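3.2 Household diaries and the evening peak

The second part of the study used written diaries. We recruited 453 households in Macedo and Onbridge, and asked each of them to note every use of a kitchen or laundry appliance over eight days in April. The diary was a printed booklet with one page per day, divided into half-hour slots. Households with a Voleo smart meter also agreed to share their readings for the same period, so that the two records could be laid side by side.

Diaries have known weaknesses. People forget short uses, and they tend to round times to the nearest hour. Short uses matter here, as a device that draws 2,000 watts for a few minutes adds little to the monthly bill but can add a good deal to the load on a street at breakfast time. We therefore told households to write down an appliance even if it was on for less than a minute, and to leave the duration blank if they were not sure of it. 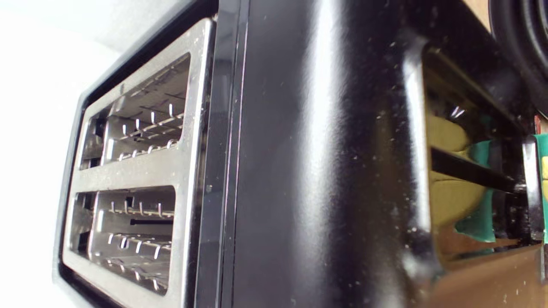

Figure 4. Top of a two-slot toaster, with the wire bread guards visible inside the slots.

Matching the diaries to the meter readings was done by hand for the first 600 entries and then with the Flalolum software. An entry was accepted if a rise in load of the right size appeared within one slot of the time written down. Entries that failed this test were kept in the data but marked as unmatched - most of them came from the last two days, when the handwriting also gets worse.

The morning peak was sharper in Onbridge, where more of the households had school-age children. In Macedo it was lower and lasted longer. The evening peak looked much the same in both towns, and cooking made up the larger part of it. Laundry was spread over the day, apart from a small group on a night tariff who ran their machines after midnight. We come back to this group in Section 5, as their diaries and readings agree far better than those of the other households.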